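Notes, tidying talk, Clovusura community rooms. Aim for 20 minutes, leave the rest for questions. Don't read these out word for word this time.

## Start

Skip the thank-yous, Perla does those. Go straight in.

I've been asked to speak about "the power of the small box". I said yes before I saw the title. I don't think small boxes have power. I own a great many of them and my kitchen is still a mess.

(Wait. Somebody usually laughs. If not, carry on.)

## What the books say

- Every object has a home.
- Like goes with like.
- Label it.

Read the Kanier pamphlet aloud, the bit about "1000 little decisions you'll never make again". Ask the room who has bought a set of matching tubs. Keep your own hand up longest.

My quarrel is with the second rule. Like with like works beautifully in a shop. At Montes, where I worked the back counter for longer than I care to say, we had 156 drawers, all sorted, and customers who came in with one broken thing and no idea what it was called. The drawers suited us. They didn't do a lot for the customers.

At home you're both the clerk and the customer, and the clerk is tired.

## The odds-and-ends box

Main section. Slow down.

Things that belong to no category: chargers, toothpicks, the little bottle you decanted something into. Standard advice is to split them up. Chargers to electronics, toothpicks to the pantry, bottle to the bathroom. Three trips, three containers, and by December it's all back on the table anyway.

The Anumska method (mention it, don't dwell) says to put them in one shallow box and review it every 23 days. Why 23? I wrote and asked. I got a brochure.

What I'll grant: shallow is right. A deep box is a bin with better manners. If you have to dig, you'll tip it out, and then you're standing there with the lot on the bench.

What I won't grant: the review. I have never met a person who does the review. Ask for a show of hands. Be polite if one goes up.

Point about bottles. Lay them on their side only if you trust the cap. I don't trust many caps. A standing bottle in a shallow tray gets knocked over by the next thing in, so you lose either way, and I'd sooner it lived somewhere else.

Next slide.

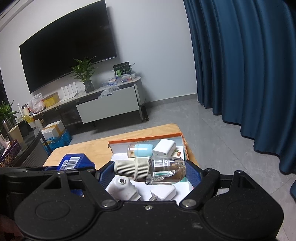 Ye-seo Hong thinks I'm being unfair, and wrote to me after the last talk to say so: a mixed box is the only system her household has kept up, it sits by the door, everybody knows to look there first, and she doesn't care one bit that the toothpicks are in with the chargers.

Read that out in full. It's a better argument than the brochure's. My answer is that her box works on account of the door. Put it in a cupboard and I'd give it a month. She may write again.

Two chargers, while we're on it. Leave this slide up. White plugs look alike once they're off their cords, and people hang on to the lot in case. My suggestion is a strip of coloured tape on each one the day you buy it, with the name of the gadget in pen. Will it solve the problem? No. You'll know which ones to take to e-waste when the gadget dies, and that's as far as I'll go.

## If there's time

- Toothpicks: keep the lid shut. I've picked them out of a drawer runner with tweezers.
- Reused gift boxes. Fine. Cheaper than the tubs, and you won't grieve when they go in the recycling.
- The label maker question will come up. I've got one. I can't find it.

## Questions

Someone will ask what I do myself. Tell them: one box, kitchen bench, emptied when the lid won't go on. Then hand back to Perla Zamudio for the raffle and remember to unplug the laptop.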